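2019-04-10 – Cuaderno del taller, encuadernación

Segundo intento con el engrudo de almidón de trigo. El primero quedó con grumos del tamaño de lentejas y lo tiré sin ceremonia. Hoy, una parte de almidón por 4 de agua, remojo largo y fuego muy bajo, removiendo hasta que se puso translúcido. Lo pasé dos veces por el tamiz. Jui-lin Kwan opina que con una basta, pero Jui-lin tiene mejor muñeca que yo y lo sabe.

El libro de Gisdale sigue en prensa. Las guardas se ondularon otra vez por el lado del lomo, señal de que corté el papel a contrafibra. Lo anoté en enero con mayúsculas y subrayado, así que el sistema de avisos funciona de maravilla; falla el lector.

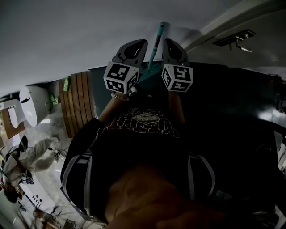 Para las guardas nuevas: papel Ravatetti crema, fibra paralela al lomo, comprobada doblando una esquina antes de cortar. Encolar desde el centro hacia fuera, esperar un par de minutos a que el papel se estire y solo entonces asentarlo con la plegadera. Unos 60 minutos entre secantes, cambiarlos, y a la prensa hasta mañana.

La tela de Prins traspasa la cola en cuanto una se descuida. Probé un retal con mezcla más espesa y mejora algo – no tanto como promete el catálogo, que es literatura de evasión.

Pendiente:
– Pedir hilo de lino. Queda para un cuadernillo, siendo optimistas.
– Contestar a Standisbridge, que quiere saber si el dorado aguanta. Yo también.
– Afilar la chifla antes de tocar la piel.
– Etiquetar el bote de metilcelulosa. Ayer casi acaba en el café.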